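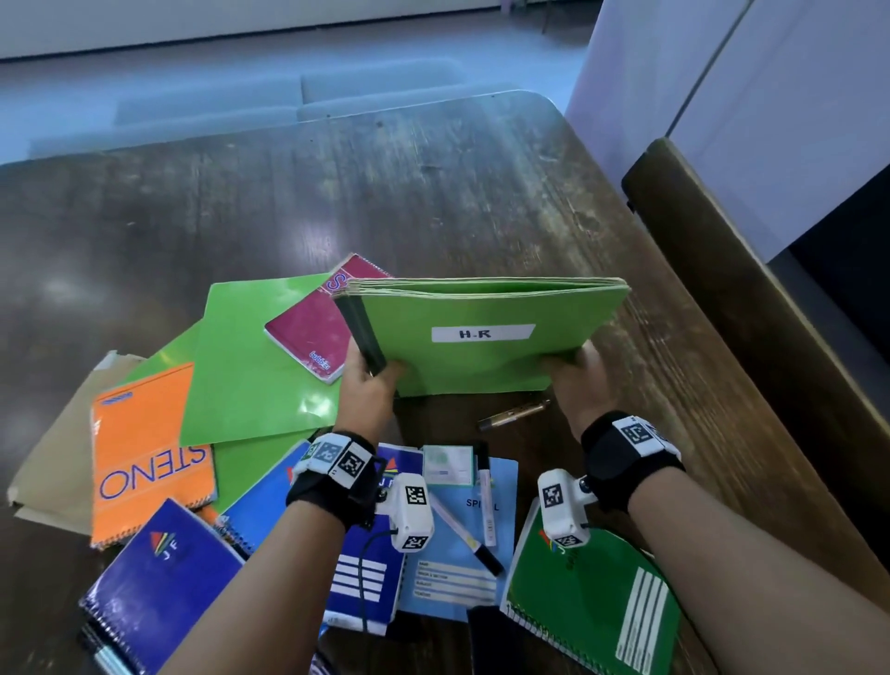 *Page last changed: May*

# Gremerholm hand capture service: common questions

Gremerholm records people doing ordinary tasks with their hands and turns the recordings into data for training robot arms. Customers send us a task, we record it, and we deliver the files. The questions below come from our inbox and from calls with labs and small robot companies.

## The service

**What do I get for one order?**

A standard order is 700 recorded takes of one task family. Each take comes with head-view video, the position of both wrists and both hands over time, and a short text label. Desk sorting is the task family most people start with: picking up notebooks and folders, holding them upright, turning them, stacking them, putting them somewhere else.

**Can I order more than 700?**

Yes. The large order is 3,000 takes. You can split it over as many as 4 task families. If you want more than that, write to us and we'll quote it separately.

**Where is the recording done?**

In Plurville or in Salem. Plurville has the desk and kitchen setups. Salem has the workbench and the shelving. You don't pick the site unless your task needs something only one of them has.

**What is Teltergate?**

Teltergate is our software. It lines up the video with the marker positions and writes the export files. It is included in the price of every order. We don't sell it on its own at this time.

## Hands and markers

**What does the person wear?**

A strap on each wrist with a marker module, and a marker block on the back of each hand. The blocks carry black-and-white square codes. Palms and fingers stay bare, so people grip things the way they normally would.

**Do the markers get in the way?**

Sometimes. Reaching deep into a narrow box is awkward, and we'll tell you if we think your task is a bad match. Flat objects, folders, books, pens and most kitchen items are fine.

**Do you track each finger?**

No. We give you the wrist and the back of the hand. Fingers are visible in the video and you can run your own hand model on it. Several customers do this. When fingers curl under an object, as they do when someone supports a folder by its lower corner, expect your model to guess.

**What happens when a marker is hidden?**

Teltergate fills short gaps and flags them in the file. Long gaps are left empty. Takes with too many long gaps are recorded again and don't count toward your total.

## Objects and rooms

**Can I ask for a messy table?**

Yes, and it costs the same as a neat one. Overlapping notebooks, spiral bindings next to each other, loose pens, covers in similar colors: all of that can be written into the order. Say how messy. "Cluttered" means different things to different people, and a sketch or phone photo helps.

**Can I send my own objects?**

Yes. Send at least two of each if they can bend or tear. Mark the box with your order number. Return shipping is extra.

**Do you remove printed words and logos?**

Only if you ask. By default, covers are left as they are, with whatever is printed on them. Blurring can be added before delivery but can't be undone in the delivered copy, so think about whether your model needs the text.

**Are shiny surfaces a problem?**

Glossy folders and polished tables give reflections in the video. Marker tracking mostly handles it. If you need matte surfaces only, put it in the order notes.

## Delivery and changes

**How long does it take?**

A standard order ships 22 working days after you approve the sample takes. Large orders go out in parts as they are finished.

**Can I change the task after recording starts?**

Small changes, such as swapping one object, are free up to sample approval. After that we charge for the takes already recorded.

**Will this make my robot work?**

We can't promise that. Results depend on your robot, your gripper and your training setup. We supply recordings and will fix any files that don't match the order.

**Can I see a sample first?**

Yes. Ask for the desk pack through the order form. It has a few full takes with all files included, in the same layout as a paid order.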